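Grovby Standing Desk Lamp, Long-Term Review

I bought the Grovby because my old lamp died in August, when the light in my study is good until nine at night and a person can be relaxed about lamps. So I was not shopping under pressure. I mention it because I can't blame panic for paying 197 dollars for something that holds up a bulb.

The box weighs more than you'd think. Most of that is the base, a disk of iron with a felt bottom, and it is the best thing about the lamp. My last one had a base like a saucer and fell over whenever I closed a drawer. The Grovby has stood through a year of drawers, one cat and a bookshelf delivery. You could hang a coat on it. I have hung a coat on it.

Assembly took 19 minutes, including the time I spent putting the lower arm on upside down. The instructions are one sheet of drawings with no words, in which a bald figure smiles at a hex key. Step four shows him smiling at two springs. Neither spring is labeled and they are different lengths. The long one goes on the bottom. Write that on your hand.

Once it's up, you have two arms, three joints and a head that tilts. The joints are what you are paying for. The shoulder moves easily and stays where it's put. The elbow moves easily and then sinks, very slowly, over an evening, so that by the end of a long chapter the light is down on your knuckles. There is a thumbscrew for this. Tightened enough to stop the sinking, it also stops you from moving the arm, and you start moving yourself instead. I now sit a little to the left of where I used to.

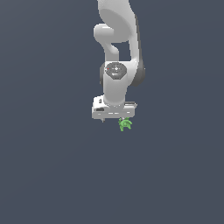

A white arm reaching down from above, with a small green object in its gripper.

The head is metal, painted, and gets warm enough after an hour that I stopped adjusting it by the rim. There's a small knob on the back for that purpose, which I found in the second month. The switch is on the cord. I have strong feelings about switches on cords. This one lives behind the desk, next to the printer, and to turn on the lamp I have to get down on one knee as if proposing to the wastebasket.

As for the light itself, I like it. The bulb that comes in the box is warm and a bit yellow, good for reading and terrible for telling navy socks from black ones. At full brightness it covers my whole desk. The dimmer claims 100 levels. I can find four of them: off, mood, normal, and dentist. The other ninety-six may be for people with better eyes.

I also borrowed the Skála from Ji-hoon Ban for two weeks, to be fair to the competition. It's lighter and prettier and has its switch on the head, where God intended. The clamp chewed a neat crescent into the edge of my desk, though, and the arm is too short to reach past a monitor. Ji-hoon keeps his on a piano and has no complaints. If you read sheet music, buy the Skála.

Then there is the Hitulley, which I tried in the shop in Lumunbridge. It remembers your last brightness setting, and it hums. The salesman couldn't hear the hum. He was very nice about it and turned off the radio, and then he could hear it.

A word on parts. I snapped the thumbscrew in the spring, having finally decided to show the elbow who was in charge. The replacement is part number 2809, it costs six dollars, and it came in a padded envelope large enough for a sweater. Fitting it was easy. The new screw seems a little better than the old one, and the sinking now takes two evenings.

Good: the base, the reach, the light, the fact that parts exist.
Bad: the elbow, the cord switch, step four.
Price: more than I've told my sister.

Would I buy it again? Yes, with a remote-controlled plug to go with it. The plug is twelve dollars and I've been meaning to get one since the fall. Four stars out of five.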